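3.2 Collecting the demonstrations

We gathered all of our demonstrations by remote control, with one person sitting beside the table and steering the arm through a handheld controller. We had first hoped to guide the arm by hand, and we still like that approach very much for slow wiping and pushing tasks, but our early tries left the operator's sleeves and elbows in so many of the camera views that we gave it up — a little sadly, as it was the more pleasant way to work.

Each new operator was given 30 practice runs before anything was saved. We found this time well spent, and we would warmly encourage other groups to be just as patient, for people need a while to stop fighting the controller and start thinking about the cube. After practice we recorded 2748 runs and kept every one in which the operator said, right away and without watching the replay, that they were happy with it.

The task shown in Figure 3 is the one we call Ludness, in which small blocks are to be picked up and placed in a basket. Operators were free to choose the order of the blocks and the path of the arm, and we asked only that they pause for a moment after closing the fingers, so that the grasp would be easy to find later in the recording.

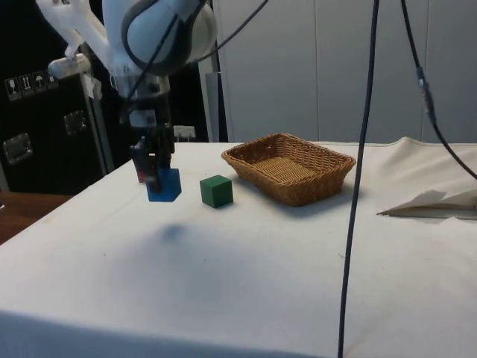 Figure 3. The Ludness task, with the gripper closed on the blue cube and the green cube and wicker basket to its right.

3.3 Cleaning and labeling

Sidra Awan went through the saved runs and marked the start and end of each grasp, using our labeling tool, Jibrin. Runs with a dropped block were kept and given their own label.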